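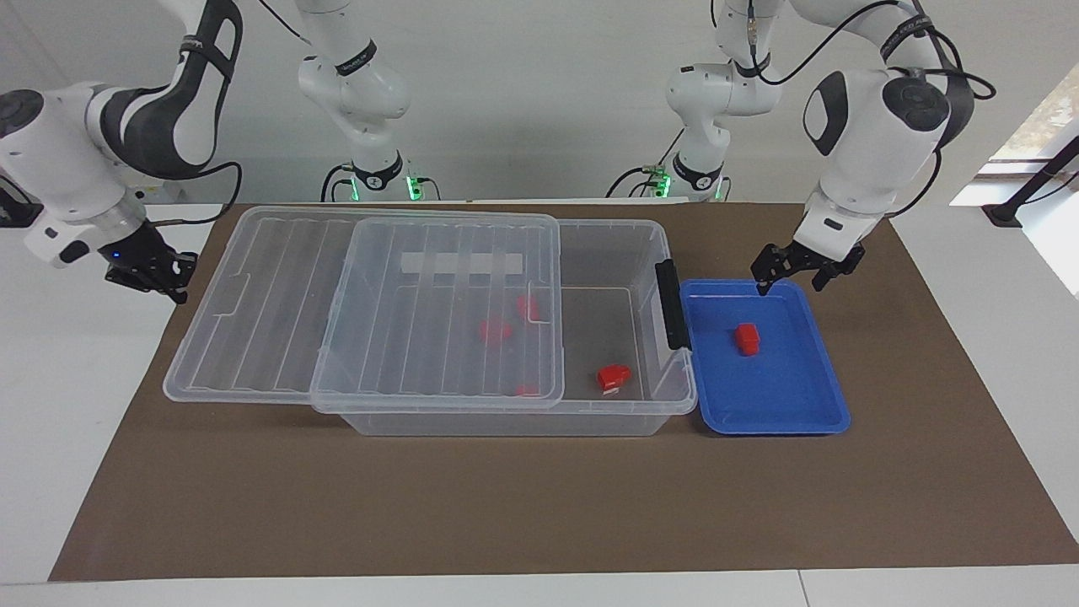

Delali Nyarko asked whether the clear boxes with loose lids were really better than the old cardboard cartons, as she had found three lids in the Bollow Street closet with no box to go with them. Valter Godinho said the lids should stay with their boxes, on or off, and be counted together at the end of each month.

Search this site Go

Storage, continued

Wumpini Ayaaba reported that 14 shelves in the back room have been cleared. Craft supplies go in the clear boxes. Paper and forms go in trays. Agreed.

Mariama Ankrah has a price of $180 from Borico for more boxes. Delali asked that we hold off until August. Agreed, four in favor, one against.

Labels: front of the box only, not on the lid. Esi Ametepe to print.

The key to the Eshun room is still missing. Valter to ask at the front desk.

Meeting closed at 5:14 p.m.

This site uses cookies. Accept Manage settings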